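The Fruit from Olgate Market

Ayantu Beyene had gone out on Sunday morning for onions, a loaf and a box of matches, and she came home with the loaf, the matches and a dragon fruit, which had cost more than the onions would have done and which she carried up the stairs inside her cardigan as if it might catch cold.

"What is it?" said Elango Suvarna, who rented the room across the landing at number 164 and generally had his door open.

"Lunch," said Ayantu. "Well, pudding. You'll have to have your lentils without onion."

He didn't mind in the least (he had never been a great one for onions) and he came over with his two good spoons to have a proper look at it. His grandmother had once promised him a fruit like that, back in Fuentealba, the December he had the measles, and had brought him a pear instead. It was a perfectly nice pear, and he had eaten it, but he was 65 now and could still remember lying there waiting for something with scales.

"Then it can't go on any old plate," said Ayantu, and she went through the whole cupboard, past the chipped blue one and the one with the windmill, until she came to the pale green plate with the wavy rim that had been her aunt's, and that only ever came out for christenings.

They agreed to wait until after the lentils. It was a long lunch, too, because Elango would keep putting down his fork to ask whether it would be sweet, and did one peel it, and was she quite sure she wanted to share.

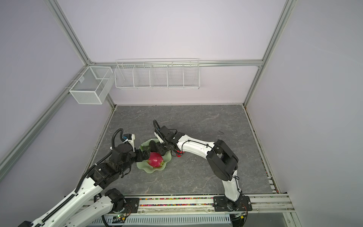 The Second Spoon

Ayantu cut it lengthways, in the end, and gave him the bigger half.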